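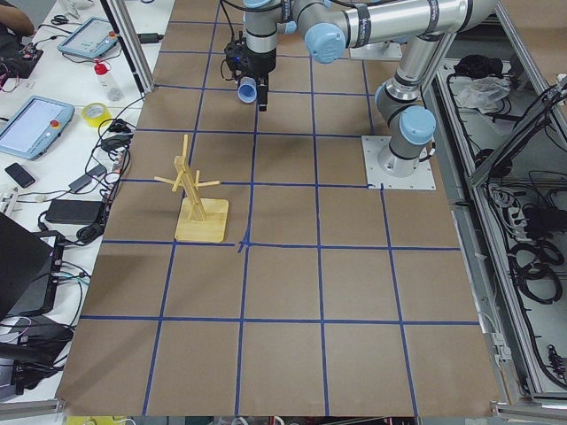 According to Elínborg Vestergaard, Barnano have never made the same record twice and have never made a quiet one either, and she should know, having played drums on all of them. She tells me this over a bad phone line from Hurberg, shouting a little, while somebody behind her tunes a bass that sounds like a cement mixer.

The new one is called Mastville, after the town where most of it was written, and it is a beast! Seven songs, the longest of them close to a quarter of an hour, and hardly a clean guitar on it until the very end. If you came on board with the last album (all those short, punky doom songs that flew by before you could find your lighter) you may need a couple of spins to settle in. Give it those spins. By the third time through "Ó Néill" I was standing up in my kitchen, waiting for the riff to drop back in, and when it does it's half the speed and twice as heavy.

Singer and guitarist Lorcan Carroll wrote that song in one evening and then spent 14 months messing with it.

"We had it at nine minutes and it was fine," he says. "Then Ignacio started playing this slow organ part under the middle, and we all just kept going. I don't think any of us wanted to be the first to stop."

Ignacio Domínguez is the new face here, and his keyboards are all over the album. They growl along under "Salt Road," they wheeze through the opening of "Low Field," and on "Widow's Acre" they take the solo where you'd expect a guitar.
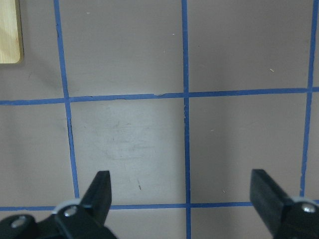

Then there's Nuala Nic Giolla, who guests on the closer. Her voice comes in with no warning over two ringing chords, and for a minute or so it could be a folk record. The drums come back like a barn falling over. I've played that moment to three friends now and every one of them laughed out loud.

The band recorded the whole thing live in one room with producer Beverley Wainwright, who banned click tracks on the first morning. You can hear it, too. "Low Field" speeds up by a good notch before the last chorus and it's all the better for it.

Mastville is out on 14th July, with the first 300 copies on green vinyl. The tour starts in September with two nights in Hurberg, where they'll play the album front to back. Carroll is still working out how to get the organ up the stairs.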